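Reviewed: the Egilsson workstation set (desk, task chair, blue document box), bought through Lestside in April for a two-person records office. The unit price for the desk was 289 before delivery. I paid full price and have no arrangement with the seller.

## Scope

I cover the desk and chair in detail and the document box briefly. I did not test the optional monitor arm or the cable tray, and I did not order the pedestal drawers. All assembly was done with the supplied hex keys plus one ordinary Phillips screwdriver, which the instructions ask for but the box does not contain.

## Desk

The desk is a light oak-colored wooden piece with a white desktop surface and white privacy panels along the rear edge. Wood grain and white were the only combination Lestside had in stock. The alternative, all gray, had a longer lead time.

Assembly is conventional. The side panels go on first, then the back rail, then the top. Leave every bolt a half turn loose until the top is seated. I tightened the rail early on the first desk and had to back it off again when the last pair of holes would not line up. The second desk went together without trouble.

The top is flat to within what I can detect with a steel straightedge. Writing pressure at the front edge produces no movement that I can feel. Leaning on a rear corner does produce a little, and it shows up at the privacy panels before it shows up anywhere else, so a monitor on a tall stand will register it.

The white surface marks easily with pencil and toner. Both come off with a damp cloth. Ballpoint needs isopropyl alcohol, and I would test that on the underside before using it on the top.

The privacy panels block the line of sight when seated. They do very little for sound. There is a narrow gap between adjacent panels, and paper pushed back carelessly can find it. I now keep loose sheets in a box.

## Document box 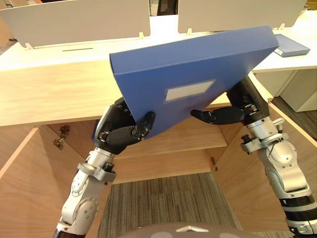
I bought the boxes separately, under the Madska name, for holding printed forms between intake and scanning. The format is a flat, rectangular case that can stand on its spine or lie on the desk. Medium blue is easy to find against a white top.

Capacity is given as 300 sheets. I got 303 sheets of ordinary copier paper into one before the lid began to bow, so the rating is accurate and there is no hidden reserve. Stapled sets reduce the count considerably, and the staples should alternate ends if the stack is to stay level.

The small white label takes pencil and fine marker well. Gel ink smears on it for a minute or so. The label is too small for a full reference number in my handwriting, and I have settled on a two-letter code with a key taped inside the cabinet door.

The catch holds when the box is carried with the spine up. With the spine down and a full load I support it from underneath with the other hand. I have not had one open on me, but the catch flexes more than I like.

## Chair

The task chair arrives in six main parts. Attach the armrest supports to the seat before the seat goes on the base — doing it the other way around means working upside down on the floor. The arm bolts take a lock washer each, and the parts diagram omits them.

Seat height covers the range I need at this desk. The arms, at their lowest setting, sit close enough to the desktop that I checked clearance before pushing the chair all the way in. With the seat raised to my typing height, the arm ends meet the desk side first if the chair goes in at an angle. A few weeks of that will mark both pieces.

The finish is matte black, and it shows everything. Scuffs, dust and pale smudges are all visible on the arm supports, and a dry cloth only moves the dust along. A slightly damp microfiber works better. The molded underside of the seat collects dust too, particularly along its lower edge, and I have added it to the routine cleaning because it sheds onto trousers.

On carpet tile the casters roll acceptably in a straight line and resist turning for the first few degrees. This is normal for hard casters on a short pile. Sarneck sells a softer set with the same stem size, and I may fit those later.

I asked on the office furniture list whether other owners had found an arm position that clears the desk.
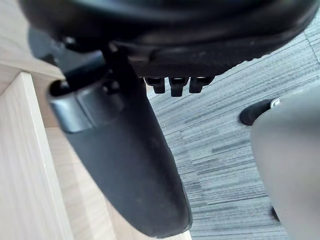 Iona Crichton replied that she had given up on the arms after a month and taken them off, plugging the bolt holes with the blanking caps from the spares bag. Her seat height is lower than mine and she types with her forearms on the desk, so she does not miss them. She also advised retightening the remaining seat bolts after the first two weeks, as hers had all taken another quarter turn.

I checked mine the same afternoon and got an eighth of a turn on 2 of them. The arms are staying on for now.

## Verdict

Desk: recommended, with the caution about tall monitor stands. Document box: recommended at its stated capacity. Chair: acceptable at the price if you measure arm clearance first, and worth skipping if you need the arms at desk height all day.

Spare lock washers can be requested from Egilsson with the order number. Mine came in a plain envelope with one washer too few.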